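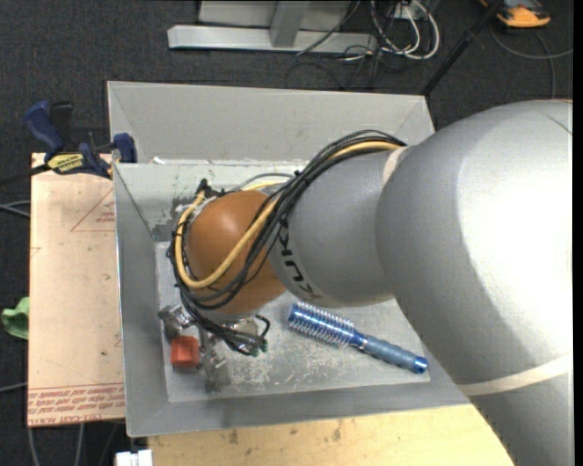 Dokeo has put out version 2 of Tolton, its tape delay plug-in, and I've had it on every vocal since the download landed (sorry to anyone waiting on mixes from me). The big news is that the wow and flutter controls are finally separate! In the old one you got a single "age" knob, and by the time the echoes were wobbling nicely the top end had gone to mush. Now I can have a seasick repeat that still sounds bright, and I'm very happy about it.

There are 109 presets, up from a pretty skimpy 20, and a bunch of them come from Erlinda Abella, who mixed the last Jundness record. Her "Haslam Stairwell" is the one I keep loading. It's a short, dark slap with a bit of spring reverb behind it, and on a dry snare it's ridiculous.

I asked Kamala Mudaliar at Dokeo about the CPU load, which was my one real gripe with the first version. She told me the tape model got rewritten from scratch and the saturation stage can now be switched off on its own. On my old laptop I can run it on a full session without the fans taking off, so that checks out here. The resize handle is still tiny, though, and I still miss it with the mouse half the time.

It's $100, or free if you already own the first one. Just log in and grab the new installer. Your old sessions will keep opening the old version until you swap it out yourself. A surround version is planned for July.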